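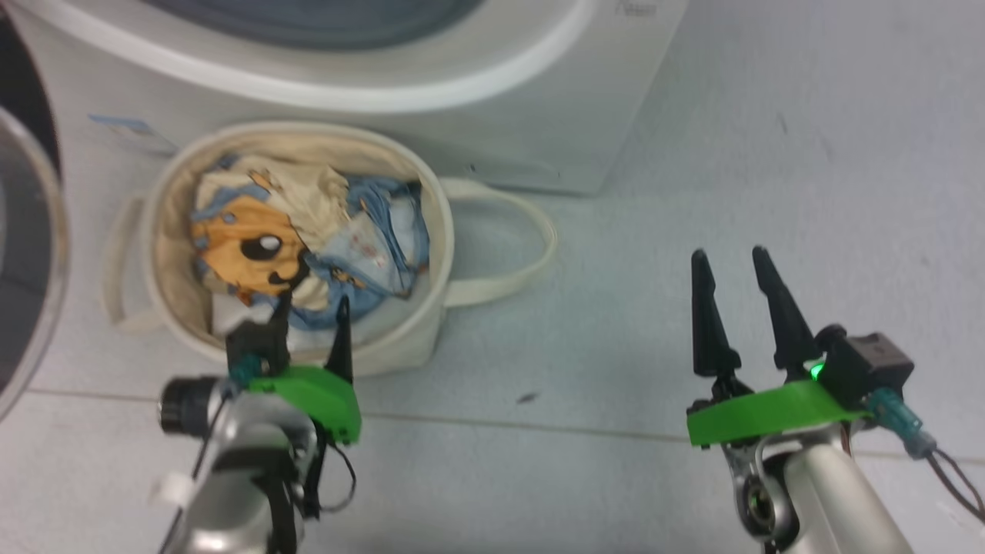 herkdale_hobs
@herkdalehobs · March · 8 posts

Right, a small thread about our water meter, as I've gone a bit mad over it 1/8

Moved to Herkdale in the autumn and the first bill said 893 litres a day. For two of us! 2/8

Rang up, on hold for 20 minutes, got told to "check for drips". There are no drips 3/8

So I started reading it myself at bedtime and again at breakfast. It had gone up by 10 litres overnight (we were both asleep, I promise) 4/8

Loo cistern! Silent little trickle down the back of the pan. Food colouring in the tank showed it up straight away 5/8

New flush valve from the shop on Gostlow Road, fitted it with a lot of swearing 6/8

Meter now stays put all night. I've got up at 3am to look, twice 7/8

Still arguing over the old bill, will report back 8/8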